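The rice cooker has moved in

Apr 29, 2021

I have wanted a rice cooker for years and kept talking myself out of it. We have pans! Pans cook rice! Then Awuor Mfinanga came round in November, watched me scrape the bottom of a saucepan with a fish slice, and told me very kindly that I was living like a student. So I started putting a bit aside, and last month I finally bought one, and I'm so pleased with it that I've now cooked rice for breakfast more often than I'd like to admit.

It cost me 329 kronor in the Suvby spring sale, which felt like a bargain. I've since rearranged the whole breakfast table round it. Before, everything lived on the worktop by the cooker and you had to shuffle sideways past each other with a plate in your hand (fine for 2 of us, hopeless when Dilwyn Powell and his lot stay over). Now the toaster and the rice cooker share the table, and people can sit down and help themselves.

My method, such as it is: rinse the rice until I get bored, which is normally the third go, then let it sit in the water while I find my slippers. One cup of rice, a bit more than one cup of water, a pinch of salt. Lid down, press the button, go and have a shower. When it clicks over I leave it shut for another ten minutes, and this makes such a difference! The grains on top dry out a little and you can fluff the lot with a spoon without it turning to glue.

Then the toppings, my favourite part. Femi Okoro got me into having small savoury things on the side, so there's usually a divided dish on the go with whatever needs using up. Chilli paste and chopped spring onion is a good pair. So is leftover curry with some wilted greens. Dilwyn ignores all this and has toast with marmalade, and he's welcome to it.

One tip if you're getting one: check how the lid opens before you decide where it's going. Mine swings right up and needs a good bit of height, so under the wall cupboard was never going to work. Out on the table it has all the room it wants.

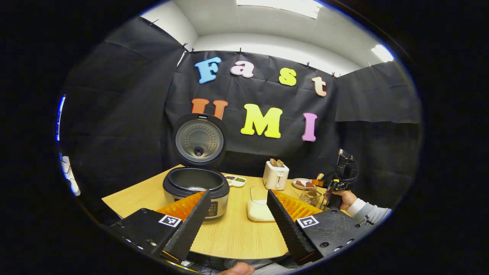 Rice cooker with its lid up, and toast for the traditionalists.

The next experiment is porridge. Esperanza Lindqvist swears by doing oats in hers overnight with cinnamon and a chopped apple, and I've got 6 apples going wrinkly in the bowl, so that's tomorrow sorted. I'd also love to try a sponge cake in it, if anyone has a recipe they trust? Leave it in the comments, along with how you get the sticky bits off the spoon.

Contact | © 2021 Kukell Kitchen Notes | Back to top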